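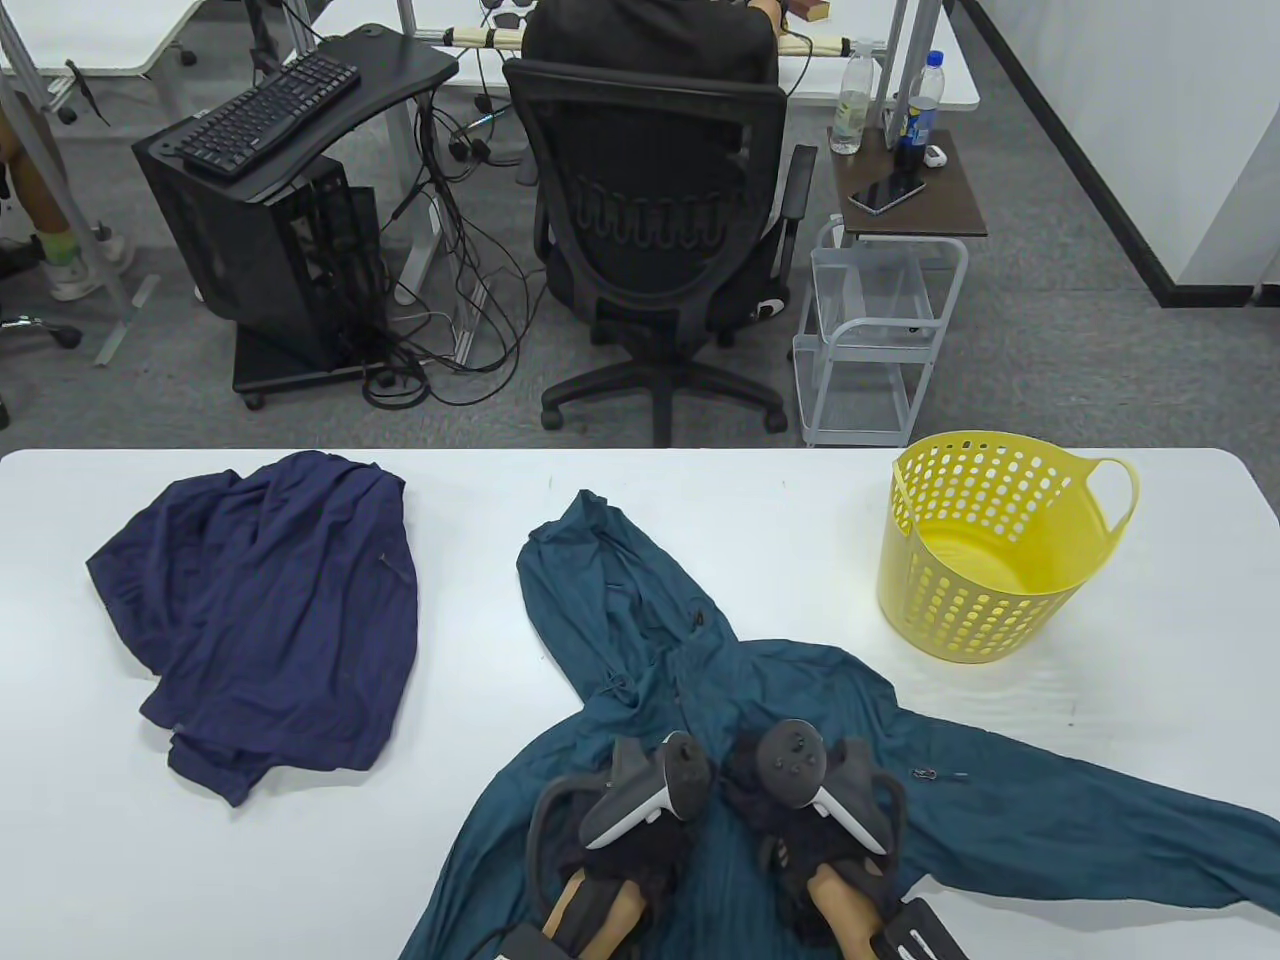 How should a thin jacket with a hood be folded so that it stays closed in a round basket?

Close the zipper to the top, lay the jacket face down, put the hood flat on the back, bring both sleeves in, and roll it from the hem toward the neck. Put it in the basket with the open edge against the wall.

Search tickets and help pages Search

Ticket 2000
Subject: Jackets open again after folding, round basket
Opened by: Hazel Ambrose
Handled by: Citlali Gallegos, Rowlands garment help
Status: Closed

Hazel Ambrose, 9:20
Good morning. I am responsible for the clean clothes in our office, and I have a problem with the jackets. We wash them at 40 degrees, the label allows it, and we fold them on the white table. The shirts stay folded very well. The teal jacket with the hood does not. The fabric is thin and slides on itself. I fold it in a rectangle, I put it in the yellow basket, and when I carry the basket to the shelf the jacket is open again and one sleeve hangs out over the rim. I already tried to fold it smaller. Then it opens faster. Please advise.

Citlali Gallegos, 9:45
Hello Hazel, thank you for the clear report. I have a few things to check. Is the zipper open or closed when you fold? Where does the hood go? And is the basket square or round?

Hazel Ambrose, 10:05
The zipper is open, I thought it was flatter this way. The hood I leave for the end and I push it inside. The basket is round, of plastic, with small holes in the sides and a handle. I should add that we have also a navy blue one, and with this one I have the same trouble, but less.

Citlali Gallegos, 10:30
I think there are two causes. With the zipper open, the front halves are free and each one moves alone. And when the hood is pushed in last, it makes a thick place in the middle, and the rest of the jacket wants to slide off it. Please try this:

1. Close the zipper completely and turn the jacket on its front.
2. Make the back smooth with the flat hand, from the middle to the sides.
3. Fold the hood down onto the back before anything else.
4. Bring one sleeve straight across, then the other one over it.
5. Fold the sides in until the width is a little less than the basket.
6. Roll from the hem to the neck. Do not fold in half.

If there is a drawstring, put it inside before the roll. A loop that hangs out will catch in the holes of the basket.

Hazel Ambrose, 11:00
I did it with the teal jacket. Steps 1 to 4 are good. At step 5 I have a difficulty: while I fold the right side, the left side comes back. The table is very smooth and the fabric also, so the whole jacket travels toward me when I press.

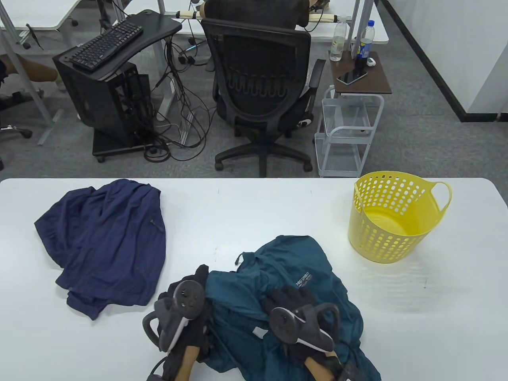
I tried also to turn the jacket so the hood is on my side of the table, and it was worse, because then I must roll away from me and I cannot hold the sleeves at the same time. So I went back to the hood on the far side.

Citlali Gallegos, 11:25
Keep the hood on the far side, that is correct. For the sliding, put a cotton towel under the jacket, one with a rough surface. Fold the left side and leave your forearm on it while the right hand brings the other side. You do not need to press hard. On a slippery fabric more pressure only makes it move.

Hazel Ambrose, 13:10
The towel is a big help. The jacket does not travel now. I rolled it three times for practice, and the second and third were tight. I carried the basket to the shelf and back and the roll stayed closed. The navy one I only folded, with the zipper closed, and it also stayed, but it was at the bottom with the roll on top, so maybe this is not a fair test.

One more question. Can I leave the jackets rolled for a longer time? Some people take their clothes only at the end of the month.

Citlali Gallegos, 13:40
A roll for a few weeks is fine if the jacket is fully dry, also inside the hood and the cuffs. If it has a reflective strip, keep the strip on the outside of the roll, so it does not get a hard crease. For the whole winter I would use a hanger.

Hazel Ambrose, 13:55
Understood. I will write the steps on a paper and put it near the shelf. The ticket can be closed from my side. Thank you for your patience.

Citlali Gallegos, 14:00
Closed. I added the towel to our help page on hooded jackets, between steps 1 and 2.

11 comments 2 shares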